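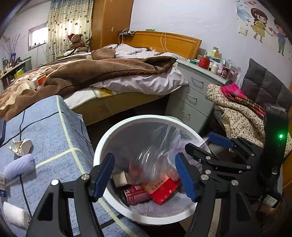 Home | About | Academics | Faculty | News | Giving

2019-04-14
By Ditte Mogensen, Office of Communications

Serrano College Adds Graduate Certificate in Supply Chain Management

CLUVVILLE – The School of Business at Serrano College will offer a graduate certificate in supply chain management starting in July. The college's academic council approved the program at its spring meeting.

The certificate consists of four courses taken over two terms. Classes meet in the evening at the Lelus Building on the main campus, and one of the four can be taken online. The first group will be limited to 52 students.

Required courses are Operations Analysis, Purchasing and Contracts, and Logistics Planning. For the fourth, students choose between Business Forecasting and Negotiation. All credits may be applied later to the college's MBA, provided the student has a grade of B or better in each course.

Tuition is $3,849 per term. Employees of Sketon, a freight and warehousing company based in Cluvville, will pay a reduced rate under an agreement signed with the school this year. Sketon will also supply shipping records for use in the forecasting course, with customer names removed.

The school surveyed 326 of its business graduates before proposing the program. Of those who answered, 70 percent said they would consider further study in operations or logistics, and most of them preferred evening classes.

Applicants need a bachelor's degree in any field and one college course in statistics. Test scores are not required. Those without the statistics course may take a short summer class before the second term begins. Application forms are available from the graduate business office on the second floor of the Lelus Building.

Media contact: Ditte Mogensen, Office of Communications, Serrano College

© 2019 Serrano College. All rights reserved. | Back to top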